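Osthorpe slotted crate, teal with light grey rim

Home > Carrying and storing > Crates

£7.00 each
In stock, sent out from our Badton unit

I've sold a lot of crates over the years and most of them I couldn't tell you a thing about, but I do have a soft spot for the Osthorpe. It was the first thing I put on this site back when the shop was one shelf and a kettle, and I still use two of mine at home (one for shoes by the back door, one for whatever the children have left on the stairs).

It's a plain plastic crate with slotted walls all the way up. The slots are proper rectangular openings, in rows, so air gets through and you can see roughly what's inside without tipping it all out on the floor. I keep onions and potatoes in one over winter and they do much better than they ever did in a cardboard box! Grit and bits of leaf drop straight through too, so if you're carrying muddy veg or wet swimming things, stand it somewhere you don't mind sweeping.

The rim is a lighter colour than the rest and a bit thicker. I like that more than I expected to, it makes the crate easy to grab in a dark cupboard and it's kinder on the fingers when there's a week's worth of tins in there. We take ours everywhere, to the shops, to the launderette, to Rekha Chettiar's plant swap in January when I came home with far more than I'd gone with.

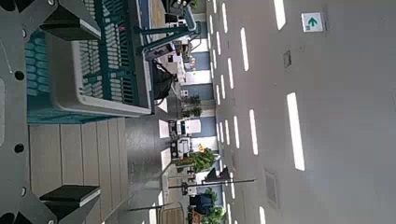 The Osthorpe in teal, out and about by the shops.

Colour first, as I get asked about it most. The walls are a dark teal and the rim is light grey. Screens do funny things with teal, so if you're trying to match a kitchen, drop me a line before you order. We did have a mustard one for a while but the maker, Ashour, has stopped doing it and I've none left, sorry.

What it'll carry: books, bottles, shopping, toys, garden pots, laundry on its way to the line. What I wouldn't put in it: pens, loose screws, small building bricks, or anything else thin enough to slip out through the slots. For those have a look at the Rarkirero tub, which has solid sides and a lid that clips down.

Cleaning is a quick go with a washing-up brush and warm soapy water. An old toothbrush is best for the corners of the slots. Please don't put it in the dishwasher, I tried it with one of mine and it came out a slightly different shape.

Bits and pieces

Weight empty: 660 g
Item code: 221
Material: plastic
Lid: not included, and there isn't one made for it
Delivery: second class post, or collect from Badton for nothing

What people have told me

"Bought one for the car boot and went back for another. My shopping stays upright now." Kumaresan Pillai

"Nice colour, sturdy enough. I'd have liked a lid." Hülya Kozan

"Using it for my wool. The odd end pokes out of the slots but I don't mind that." Padmavathi Kamath

If you want a larger number for a school or a village hall, email me and ask for Muthu Mathew, who looks after the bigger orders and will sort you out a price. Returns are fine within the month as long as it hasn't had potatoes in it.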